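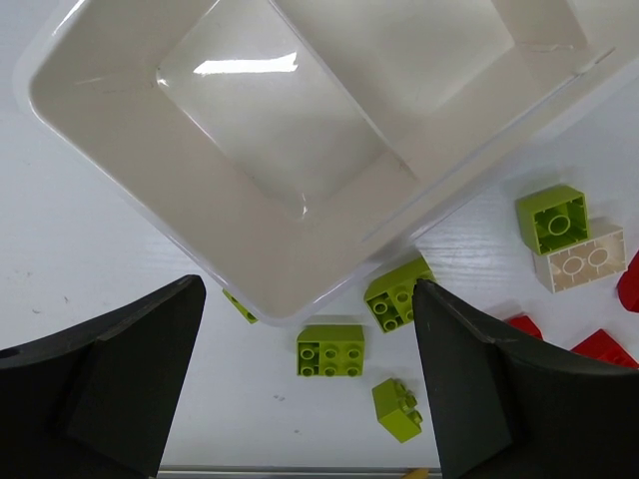 Sorting bricks with the Skireck arm: a talk with its product lead

Tuesday, January 31, 2023

Hurkum sells the Skireck as a bench kit: one arm, a two-finger gripper and a wrist camera. The product lead spoke to us from the company's workshop, where toy bricks are the standard test.

"Bricks are cheap and they land every which way," the product lead said. "A green one lying studs up is easy. Upside down, or leaning on the rim of the bin, it's a different job."

The kit comes with 5 grasp routines, and buyers can add their own. Training a new one takes 300 picks, most of which can be left to run overnight. "Plan on an evening to set it up - longer if your lighting is bad. A shiny white bin will throw glare back at the camera."

We asked about piles. "Pieces that overlap are still the weak spot. It will sometimes go for the lower brick first. We have a fix coming in March."

Replacement finger pads are sold in pairs through Petridis. The arm itself ships only from Hurkum, and the waiting list stands at 187 orders.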